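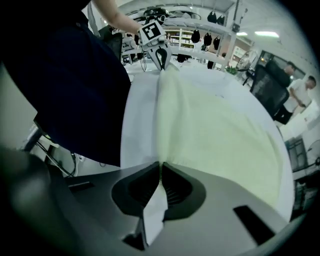
2020-11-09

Folding table, notes for me and for the others in the Prastetitz room.

Continued with the thin garments today. The pale yellow-green one is still the most difficult. The fabric is light and it slides on the white table, so the folds move when you only touch the near side. With the white cloth lying next to it, the two like to go together into one long fold, and then it is hard to say which edge belongs to which.

What I tried:
- Holding both ends first, pulling a little, then laying down. Better than starting from the middle.
- Pulling stronger. The far end becomes a narrow ridge and must be opened again by hand. Do not do this.
- White cloth folded first and put away. Slower, but the result is more flat.

The Lirkico cloths (bag 1207) are stiffer and give no trouble. I did 20 of them before lunch. From the Le Roux bag I took only the shirts, the trousers are for later.

Question for Lala group: do we wash everything again before the next round? Some pieces keep the old fold line from March, and this line helps too much. I would prefer to wash at low spin and hang them for one night.

Table: wiped, but near the corner it is still sticky from the tape. Need the other cleaner.

To do
- write new labels for bags, the old ink is going away
- order 80 hangers, thin type
- ask if the iron can stay in this room

Tomorrow I start with the towels.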